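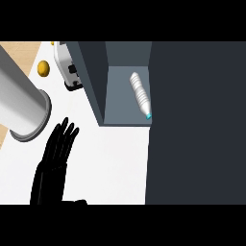

Perkden started at a kitchen counter in April, with a bag of broken fitness bands and a borrowed soldering iron. Yamuna Varma had been repairing phones for years by then, and people kept handing her the other things in their pockets and on their wrists - step counters, kids' trackers, earbuds that would only play on one side. Most shops wouldn't touch them. Yamuna would at least take a look, and more often than you might guess she could get them going again.

Her old classmate Satish Poojary came by to pick up a watch he had given up on, stayed for dinner, and by the end of the evening the two of them had decided to open a shop together. We still have the sheet of paper with the first list of names on it. Perkden was fourth from the top, and we'd rather not share the other ones!

## What we do

We sell, set up and repair small wearable gadgets: smartwatches, fitness bands, sleep trackers, hearing helpers and the chargers and straps that go with them. The selling part came later. For a long time we only did repairs, but customers kept asking us which watch they should buy next, and it felt silly to send them off down the street with a model number written on the back of a receipt.

We keep a fairly short shelf. Everything on it has been worn by one of us for a good while first, in the shower and on the bus and while washing the dishes, and if the battery gave up before bedtime or the strap left a rash, it didn't make it. There are 44 models in the shop right now, which Satish thinks is too many and Yamuna thinks is too few.

Two of the lines we carry are made by people we know well. Prondstead makes plain, sturdy watches with big numbers and real buttons, and they're a favorite with our older customers (and with a few teenagers, for reasons we don't fully understand). Zurach makes the soft woven straps you'll find on the rack by the door. We order those in small batches, so if you see a color you like, please grab it, because it may be a while before it comes around again.

## The people you'll meet

**Yamuna Varma** runs the repair bench. If you drop off a watch with a cracked screen, she is the one who will call you, and she'll tell you plainly if it costs more to fix than it's worth.

**Satish Poojary** looks after the shop floor and the ordering. He likes a long chat, so leave yourself a little extra time.

**Jagadeesh Lobo** joined us from the family business next door, Lobo, which has been replacing clock and watch batteries on our street since before either of our founders could tell time. He handles the older, ticking sort of watch that people bring in by mistake, and we're so glad they do.

**Ea Brøndum** teaches our setup classes. Pairing a watch with a phone can be a real headache, and Ea has a gift for making people feel at ease with it. The classes are small, nine seats at most, and you don't need to have bought anything from us to sign up.

**Sivaprasad Panicker** keeps the books, answers most of the email and packs the mail orders. If your parcel has a handwritten note in it, that's his handwriting.

## How we like to work

We give you a price before we open anything up, and we stick to it. Looking at a gadget is free. Old parts that can be used again go into the drawers behind the bench, and you're welcome to have your broken bits back if you want them - some people do!

We also wipe every device that is traded in, with the owner standing there if they like. A watch knows a lot about a person, from how they slept to where they walk the dog, and we try to treat that with care.

## Come and see us

You can walk in whenever we're open, with or without a broken gadget. Classes do need a booking, either at the counter or by email. If you're mailing something in for repair, please take the strap off first and put your phone number in the box.

*Page last updated 18 December 2022*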